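Bratex .22 trainer, worth the asking price?

pinefence
Local shop has a Bratex bolt action .22 on the used rack, the heavy barrel one. Seller swears it'll put 20 shots into one ragged hole at fifty yards. I've heard that about every .22 ever put on consignment. Anyone own one?
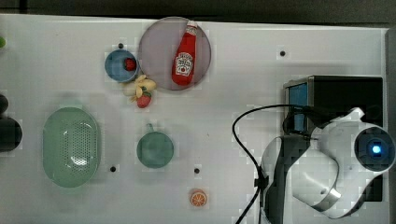
The tag also says "last of the Indville production," and I don't see how the shop would know. The barrel is stamped Indville, sure, but so are the ones they sold for years after.

millrun_2
Had one. Good trigger, lousy magazine. Mine fed fine with 30 or so rounds through it, then started nosediving the last cartridge. Bratex wanted me to pay shipping both ways.

pinefence
Did they fix it?

millrun_2
They sent a new magazine. Same problem. I sold the rifle.

oldbluing
I'll disagree. Mine has been boring in the best way. People mix up the feed lips on the early magazines with the later ones and then blame the gun – check the lips before you pass on it.

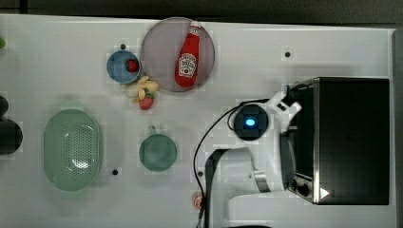 Ketchup bottle on the big round plate, blue bowl with the strawberry to the left.

millrun_2
I did check the lips. Twice. "Boring" isn't a group size either. Got targets?

oldbluing
Not at hand. I shoot Biveck standard and it does what I need.

pinefence
So one bad report and one good one with no targets. What about the scope? It comes with a Lawal on it and he's counting that as half the value.
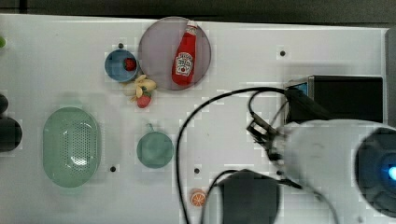

tinroof
Lawal glass is okay on a rimfire but I wouldn't pay extra for it. Ask him to take it off and see what the price drops to. If it doesn't drop, you know what he thinks it's worth.

oldbluing
Fair point on the scope. Rifle's still a good buy.

pinefence
Serial starts with 1530 if that dates it for anyone. I'm going back in with a flashlight and my own ammo, and I want to see that last round feed before I talk money.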